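Rasari > Who we are > The bin-picking group

About the bin-picking group

Reading time: 4 minutes

We are the part of Rasari that teaches robot arms to take things out of bins. It sounds like a small ambition, and at family gatherings it goes down as one.

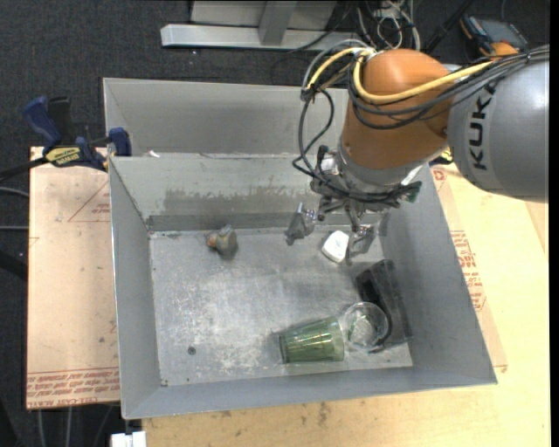
The group began as two desks and a borrowed trolley at the back of Cadico, the machine shop that later became the rest of the company. We have since acquired more desks. The question has stayed the same: if you tip a handful of unrelated objects into a metal bin, can an arm decide for itself which one to go for, and how to get hold of it, when it has never been told what any of them are?

Most of the older work in our field starts by naming the object. The system sees a cup, looks up cups, and fetches the approved way of holding a cup. This is fine until somebody buys a different cup. Our method, which we call Tovar after the village where the first version was argued over in a pub garden, skips the naming. It looks at the shapes in the bin and scores possible places to put two fingers. Then it tries the best one. If the fingers close on nothing, that goes into the record too, and the next round of training gets to hear all about it.

So far the record holds 3,761 attempts. We keep the bad ones. A great many are bad in the same way: the arm picks a perfectly sensible spot on an object lying against the wall, and there isn't room for the second finger. Sloping sides make this worse and we use sloping sides on purpose, as customers seem fond of them.

What we can say about results is modest, and we would rather you heard it from us. On a set of objects kept out of training altogether, the current version lifts and holds 74 per cent at the first try. The version before it looked better on paper, until we noticed that it had become very good at choosing the easy thing in the middle and leaving everything else where it was. We now score the whole bin. An object left behind counts as a miss, however tactfully it was ignored.

See-through plastic remains our chief embarrassment. Depth cameras tend to look straight through it and report the floor, or report something floating slightly above the floor, depending on the light. Our present answer is to compare views taken from 5 positions and distrust any patch where they disagree. It helps. It is also slow, and the people who pay for arms to be fast have mentioned this.

The objects come from wherever we can get them. We hold some 300, mostly household odds and ends and toys, kept on shelves in an order that made sense once. Anyone joining the group is asked to bring in one thing they think the arm will fail on. This is the nearest we have to an entrance exam, and a few people have been insufferable about their choice ever since.

We work closely with Drokwood, the sorting trial next door, who take whatever we have got working and find out how long it stays that way. Their notes come back on Monday mornings. We read them after coffee.

If you have an awkward object, or a bin that has defeated better people than us, we'd like to hear from you. School groups can visit in term time by arrangement – please leave bags at reception, where the arm can't reach them.

Recent from the group

Why we stopped counting easy picks
Tovar: what changed in the December version
Drokwood trial notes, part two
Clear plastic and other grievances
Visiting the lab with a school group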